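Belegnummern: Jahr voranstellen oder durchlaufend?

kontenfuchs
Wir stellen von Sosa auf Vustier um. In Sosa liefen die Ausgangsrechnungen ohne Jahr durch, zuletzt bei 2.248. Vustier schlägt Jahr plus laufende Nummer vor. Was nehmt ihr?

Skerkska
Durchlaufend lassen. Hauptsache, jede Nummer kommt nur einmal vor. Bei einem Wechsel mitten im Jahr hast du sonst 2 Systeme in einer Ablage.

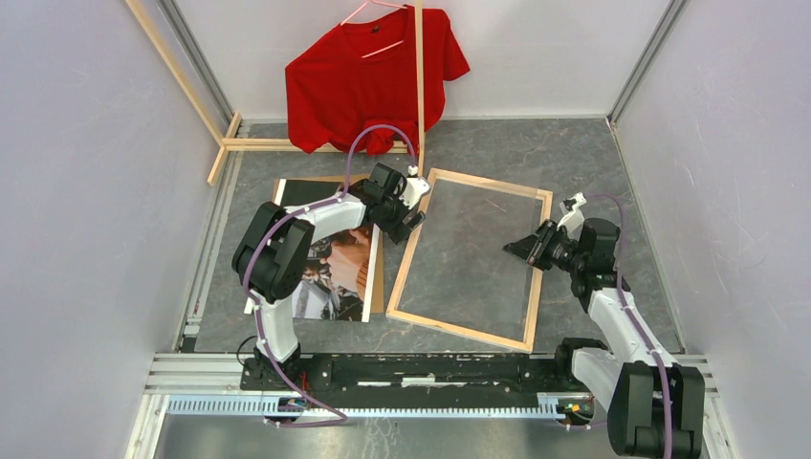
Rotes T-Shirt auf rosa Bügel

belegmappe2
Sehe ich anders. Mit Jahr findet man beim Abschluss alles schneller — gerade bei 4.000 Belegen. Start im Januar, dann gibt es keinen Bruch.

Skerkska
Dafür gibt es das Belegdatum. Danach kann man sortieren.

belegmappe2
Am Bildschirm ja, im Ordner nicht.

kontenfuchs
Papier haben wir noch, 149 Ordner im Keller. Umstellung wäre im Mai. Ich lasse also bis Dezember durchlaufen und nehme ab Januar das Jahr dazu. Den Wechsel halte ich in der Verfahrensdokumentation fest.

Skerkska
Kann man machen. Ich bliebe beim Alten.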